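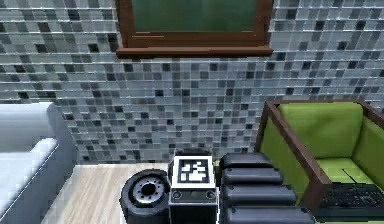 From: Kazuhiro Higuchi
To: lab-equipment list
Date: Feb 8, 2020
Subject: Re: arm purchase and what we put off until September

Thanks to everyone who replied. I'm quoting Ghazal's message in full for the people who joined the list after it went out, and my answers follow.

> Ghazal Vahidi wrote:
>
> I've gone through the draft budget and have a few concerns before it goes up to Findeck for approval.
>
> 1. The draft has two mobile arms from Plonar. The group has been working in simulation all winter and will be for a while yet. Do we need two on day one? I would sooner buy one and spend the difference on compute.
>
> 2. I can't find a line for furniture. The living room tasks use a sofa, an armchair and small objects left on seats. If we want to compare simulated runs with real ones we need a room that is at least close to the simulated one. An office chair will not do.
>
> 3. Spare parts. The draft says "as needed." Findeck sent back the last request with that wording in it.
>
> 4. Markers. Somebody should decide on one size and one mounting position now, in simulation, and order the real plates to match.
>
> Ghazal

On 1, I agree. I have changed the draft to one arm and one base now, with the second set listed as an option for September. Plonar will hold the price on the second set until then if we say so on the first order. The lead time is 5 weeks either way, so waiting costs us little as long as someone remembers to confirm. I'll put it in the group calendar.

The money freed up goes to a second workstation. Rendering is what slows us down at present. The rooms with a lot of small repeated detail, like the mosaic tile wall, take longer than the plain ones, and people have been turning the quality down to get through the queue. I would like us to stop doing that, at least for the runs we plan to report.

On 2, you're right, I left it out. I have added $500 for furniture. That should cover a used sofa in light gray and an armchair with a wooden frame and exposed armrests. The color of the armchair matters less to me than the frame. The armrest is what the arm has to reach past to get at anything on the seat, so please nobody buy a fully padded one. If a green one comes up, good.

The objects we mostly have. There are old keyboards in the storage room at Mullmont, and a black one with its cable still attached is the right thing for the seat task. The cable needs to stay on. Please don't tidy it up or cut it off. I don't want to pay for any of these.

Flooring I have left out. The room at Mullmont has gray carpet and the simulated floor is light planks. Sadeghi quoted $591 for click-together planks over the part of the room we would use, fitting included. I think it can wait until we know whether the carpet causes trouble for the base. If anyone disagrees, say so before the draft goes up.

On 3, I've replaced "as needed" with a list:

- one spare joint module
- one set of covers for the arm segments
- two cable sets
- one battery
- fasteners, $300 for the year

The fastener figure looks high, but it includes the bolts for the wheel hubs, which have to come from Plonar. The joint module is the expensive item. If Findeck wants something cut, I'd give up the covers first and keep the module.

On 4, the simulated model has the square marker flat on the upper face of the body module, in front of the rounded cap. I suggest we keep it there and order plates to fit. Two things to check before ordering: that the real module has the same flat area, and that the folded arm doesn't hide the marker from the overhead camera. Ghazal, could you do the second one? It can all be done in simulation, with the arm folded and then with it extended over the chair.

One item nobody raised is shipping. Plonar sends the base and the arm in separate crates, and the base crate won't go through the side door at Mullmont. We need the loading dock for a morning. There is no charge for it but it has to be booked.

The revised draft is in the shared folder under the same name as before. Please put comments on the list and leave the file alone, or we'll end up with several versions again.

Kazuhiro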